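Last updated: January

Office diary, morning entry

The review of the front office continued today. The desk and the built-in shelving were considered together, as the two are used by the same staff and share one wall. Medeiros has asked that the shelving remain as it is, and this office has no objection. The open cubbies differ in size, and the small items stored there should be placed with that in mind.

The two potted plants are to stay on their present shelves. The keyboard and mouse will remain on the desktop. Drinking water is permitted in the room – bottles must be closed when left unattended. Cardboard boxes should not be kept against the wall beyond 5 working days.

The furniture allowance for the room stands at 200, of which 108 has been committed. A request to Otbridge for a second drawer unit is pending.

The desk and shelving, morning:

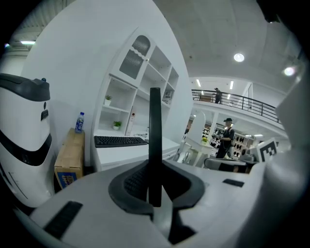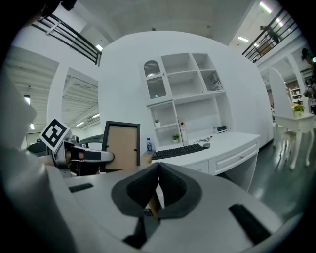 Entered by Máté Bakos, Office Services, Steltitholm

The drawer in the desk is to be cleared before the next entry. Keys are held at reception and must be signed for.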